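Shell chair (flat-pack)

A flat-pack shell chair is a chair whose seat or backrest is molded in one piece of plastic and shipped in a cardboard box, with the legs and fittings packed separately. It is a wonderfully clever bit of everyday furniture - light, tough and quick to put together!

The Flokby, made by Nostex and first sold in November through Dellard stores in Lagos, is a well-loved model. The first run of 3000 chairs came in 7 colors, and the shell curves just enough to give a little when you lean back (a real pleasure after a day on a hard bench).

Unpacking

Glossy shells scratch easily, so many makers add plastic wrap. The shell is best lifted upright out of the box, held by its edges, and set down on carpet.

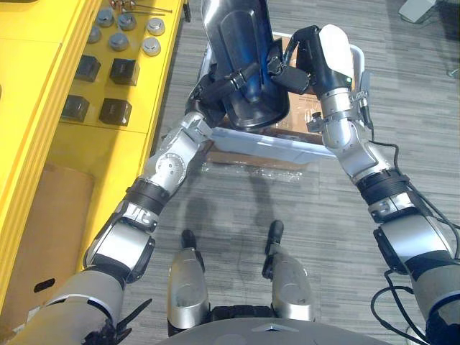

One Lagos owner wrote that the wrap should stay on until the legs are in, and that a full set of chairs took her 20 minutes that way.

See also: Stacking chair, Molded plastic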